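Work With Us > Current Vacancies > Kitchen and Catering > Camp Cook

Camp Cook / Kitchen Hand – Ternent Creek (live in)

Need a cook. Soon. Our last one has gone back to uni and the season opens in April whether we are ready or not.

Mac Suibhne Catering runs the kitchen at Ternent Creek camp, up the gravel road past Pleltholm. School groups mostly, a few church weekends, one big orienteering mob every year. On a full night we feed 100. Quiet nights can be a lot less and you'll be on your own with the radio.

What you'd be doing

Breakfast, packed lunches, hot dinner. Porridge, eggs, toast by the loaf. Lunches are sandwiches and fruit and a slice, packed the night before if you've got any sense. Dinner is plain food done properly – shepherds pie, curry, pasta bake, roast on the last night. Dietaries come through on a sheet before each group and you need to actually read it. Coeliac kids eat the same time as everyone else, not twenty minutes later.

Baking is a bonus. The camp slice recipe is taped inside the pantry door, it is not to be changed, people ask for it.

Also ordering (one truck a week from Vukum, miss the cutoff and you're driving into Pleltholm yourself), stock rotation, cleaning down, bins out before dark. Possums.
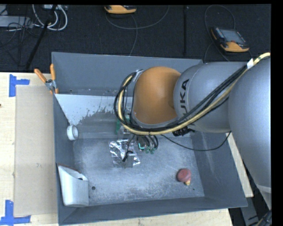 KUKA arm over a grey metal bin, crumpled foil on the bottom

Hours and pay

Split shifts. Start 5.45am when there's a group in, finish after the dinner clean-up, decent break in the middle to swim or sleep. Paid $245 a day plus super, all meals and your own room. Room has a bed, desk, heater and a door that locks. Bathroom is shared with 2 other staff. Phone reception at the top of the hill only, wifi in the office is OK for messages but forget about streaming.

Days off are the gaps between groups, so they move around. You'll get the roster a month ahead and we try hard to stick to it.

You'll need

– food safety certificate, current
– working with children check, or proof you've applied
– drivers licence, manual if possible, the ute is a manual
– to be 19 or over (insurance)
– to have cooked for a crowd before. Footy club, shearers, boarding house, big family, all counts. Trade papers nice but not needed
– first aid, or willing to do the course, we pay

You should be able to lift a sack of spuds and get along with teenagers at breakfast. Couples welcome to apply, there is grounds work for the other half most of the season. Sorry no pets, the farm next door has lambs and has had trouble before.

Kitchen is gas, six burners and two ovens, one runs hot. Cool room was replaced last winter. Dishwasher is the old one.

How to apply

Short email to the kitchen office at Mac Suibhne. Tell us where you've cooked, how many for, when you can start, and what you'd put on for dinner on a wet night with a group just off the hill. No need for a long cover leter. Two referees please, at least one who has eaten your food.

Trial is a paid weekend at camp, we cover fuel from Pleltholm. Applications close when we've found somebody so don't sit on it. If you rang last month and didn't hear back please ring again – the message book got wet.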